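Search this site Enter keyword Go

Predlow Sets Out Two-Year Plan for Buying Robot Workstations

ALTBRIDGE, 20 Mar 2025. Predlow is happy to share that it has set aside money for 11 tabletop robot workstations, to be bought in two rounds, with the first order going out in June. It has been a long winter of spreadsheets and a good many pots of coffee, and we are grateful to everyone who sat through them with us!

The budget covers the arms themselves, along with spare grippers, cabling and staff training, which together take up about 41 percent of the total. Small, thin items such as eyewear were high on the list when we wrote our requirements, and so were soft household goods. 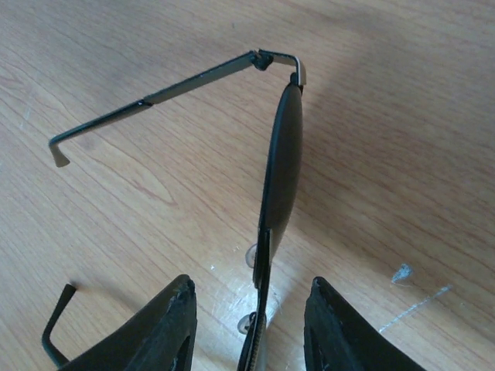 Gripper fingers at a pair of dark metal sunglasses.

"We would much sooner buy fewer stations and look after them properly," said Oda Solberg, who led the planning. Suppliers are asked to quote for two-arm stations, with replacement parts priced separately for 18 months, and to be frank with us about delivery times.
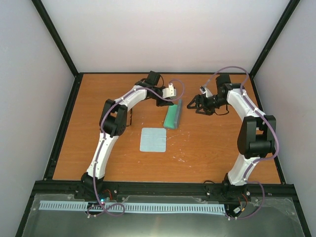
Edvin Lundgren would have liked the training money to be larger still, and said that a new station without a confident operator is an expensive piece of furniture.

Quotes are welcome through the Predlow purchasing desk.

Recent releases
Haugland site adds evening shift
Predlow and Brollier renew service agreement
Notes for first-time suppliers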